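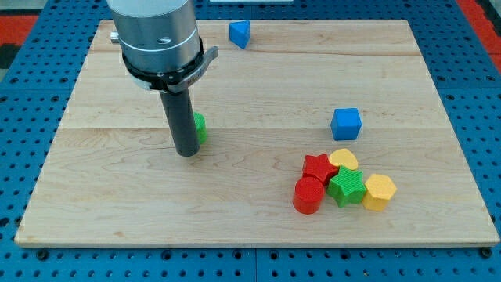
**Finish for a plain board the kids play blocks on?**

**gtwal**
Light-colored board, bare wood, used for toy blocks most days. It's getting grubby. Oil or water-based poly? I have half a can of Masson oil left from a shelf.

**kornel_b**
Poly. Two coats, 6 hours between them. Oil will turn pale wood yellow.

**dustpan28**
Disagree. Poly chips when blocks get banged on it, and then you're sanding the whole thing. Oil you can touch up in one spot.

**kornel_b**
I've had poly on a play table since last August - no chips.

**gtwal**
How long before they can use it if I go with oil?

**dustpan28**
Read the can. I give it 72 hours minimum, longer if the room is damp. Do both faces or it may cup. And lay the rags out flat outside to dry, don't ball them up.

**gtwal**
OK, oil on Thursday then. Is 220 grit enough?

**kornel_b**
220 is plenty. Still think you'll wish you'd used poly.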